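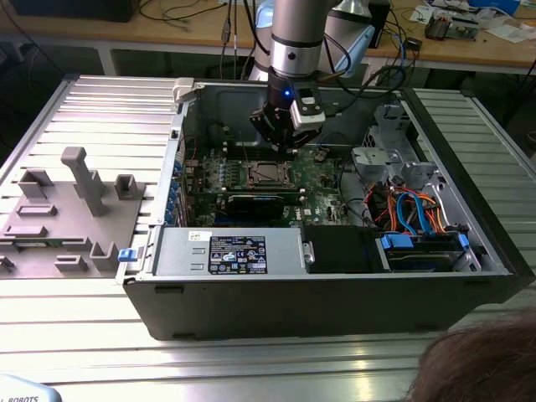 Most of the argument about home automation projects is about the robot, and I think it should be about the thing that holds the parts. I have been building a cell in a shared workshop that takes apart old desktop computers, and the arm has caused me less trouble than any other piece of it. What took the time was the table. The gray plate to the left of the computer, with the tall T-shaped post and the U-shaped holders, was 3D printed, and it is the third version. It gives each tool and each removed part one place to be. Without it the arm would have to search for things, and searching is hard. Putting a part down in a known slot is easy.

I bring this up because people who visit the shop nearly always ask what arm we bought and what software runs it. Those are fair questions. They are also the questions you can answer by spending money. The plate you have to work out yourself, and I think hobby builders put it off for that reason. I did. For most of the winter I had an arm that could move beautifully and nothing sensible for it to move to.

My view is that anyone starting a build like this should make the fixtures first, by hand, before an arm is even ordered. Clamp a computer to a table. Take out a memory module with two fingers and no help from your other hand. Put it down somewhere exact. Do it again with the case turned a little. You will learn that a memory module needs both latches open before it will move, that a cable you never noticed is in the way, and that the case slides when you pull. All of that costs nothing but an evening.

We call the project Mikosel. It has used up 170 hours of my time that I wrote down, and more that I didn't. Of the hours in the log, 22 went into programming motions. The biggest share went into the plate, the clamps and the question of how to keep a computer case from shifting. Cases look square and they aren't. The sheet metal gives a little when you press on it, and the press you need to seat a part is more than you would guess.

There is a case against all this, and I take it seriously. Khalil Mahasneh has told me more than once that fixtures are a crutch. If the plate only suits one model of computer, he says, then I have built a very slow machine for one model of computer, and a person with a screwdriver will beat it every time. He is right about the screwdriver. I can strip a tower in a few minutes and the arm can't come close.

Where I disagree is on what that proves. A shared workshop does not need to beat a factory or even a fast pair of hands. It needs jobs that members can learn from and repeat, and a plate that suits one model is still a plate that works. When we want a second model we can print a second plate. The file is already there to change, and changing it is a job for someone who has never touched the arm at all. That matters in a shop where most members will never write a line of motion code but plenty of them can draw a bracket.

It also keeps the spending in proportion. I have seen a home build with a 2,000 dollar gripper bolted over a bare sheet of particle board. The owner was waiting for better vision software to make up for parts that rolled around. He may still be waiting. 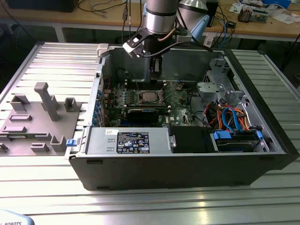

Katalin Jakab read a draft of this and wrote back that I was being unfair to the software side. In her view I had picked an easy target, and a builder who starts with fixtures can get stuck there just as well, printing new brackets forever and never running the machine. She asked how many versions of the plate I would have made if the others in the shop hadn't pushed me to stop.

More than 3, probably. I still have a fourth one drawn, with the slots cut deeper, and I have agreed not to print it until July. The work until then is memory modules, in and out, on the plate we have.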